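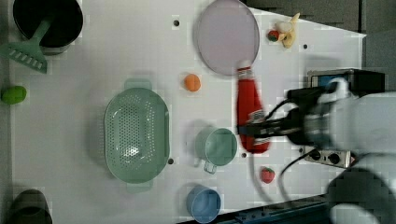
Tokari Play Kitchen Set, reviewed after a summer of use

Price paid: 500 lei, on sale in August
Bought from: Duvier
Verdict: good colander, good pot, average food

We bought the Tokari set for the children's room at the Tinddale library, where the old play kitchen had lost most of its parts. It gets used every day we are open and it gets washed every Sunday. I have had enough time with it to say what is worth the money and what is not.

The set comes in one box with no inner tray. Cookware and food are packed together, so expect to spend a few minutes sorting. There is nothing to assemble.

The colander is the best piece. It is pale green and oval, with a handle at each end and a lot of small round holes. It is large enough to hold several pieces of food at once, and two children can carry it between them. The holes rinse clean under the tap. Nothing has cracked so far.

The black pot is also good. It is a proper cooking pot shape with some depth to it, and the green slotted spatula rests across the rim without tipping anything over. The spatula is long for a three-year-old. Older children manage it fine. Crumbs collect in the slots and I clean them with an old toothbrush.

The food is mixed. The banana is a pale yellow and everyone knows what it is. The strawberry has its green leaves molded on and has held its color. The little orange ball is less clear. Some children say orange, some say apricot, and a few treat it as a ball and throw it. It is also the piece most likely to end up under a shelf. The green oval one has been a lime, an avocado and once an egg. I would have liked a bit more detail on both.

The red squeeze bottle with the white cap is the favorite. It gets put on everything, including the banana. The cap has stayed on ours. If you run the set in a group, get a second bottle, as this is the thing they argue over. Duvier sells spares for 164 lei, which I think is too much for one bottle.

The lavender plate is light and has a thin raised rim. Pieces roll off it if it is carried at an angle. It does the job on a table.

Storage is my main complaint. The pieces don't nest, and the pot and colander together take up most of a shelf. We keep everything in a deep bin from Marinescu that we already had.

My colleague Viorica Lazăr has the bigger version of the set at her branch, list price 697 lei. She says the extra money goes mostly on more food and that the cookware is the same. I would stay with the smaller one and add pieces as needed.

Recommended at the sale price. At full price I would look at what else is available first.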